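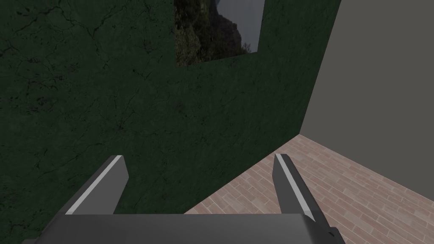 A simulated room in Tusitia, with the gripper open in front of a green wall.

I have spent much of January in a room with cracked green walls and a view of a wooded hill. The sky outside is grey. I pay 60 a month for this, and I could have had the same weather at home for nothing.

Tusitia is the practice package from Plevonance, sold to small workshops that want to train a robot arm before they can afford to dent one. You get a stock of make-believe rooms, a make-believe arm and a score out of 100. Fasanix will sell you something similar for 4000, paid up front, with a man on the phone who sighs.

The brochure says the rooms are "rich in everyday variety". Somebody certainly enjoyed themselves on the plaster. The grey wall next to it has no marks at all, and the gripper is a slab with two fingers, drawn by a person who wanted their lunch. I don't mind the plain gripper. I do mind paying for plaster when the manual gives finger pressure half a page.

Joaquín Barrientos, who runs the bench next to mine at Guzmán, thinks I'm being unfair. A wall that looks like trouble, he says, teaches the software to ignore walls. He may be right. He also did 122 practice runs before his real arm picked up a real mug, and he still talks about the mug.

My own complaint is with the price list. More rooms cost extra, more objects cost extra, and so does saving your work for longer than a month. I'd swap every crack in that wall for a proper save button. For now I'm keeping the subscription until spring, mostly for the hill.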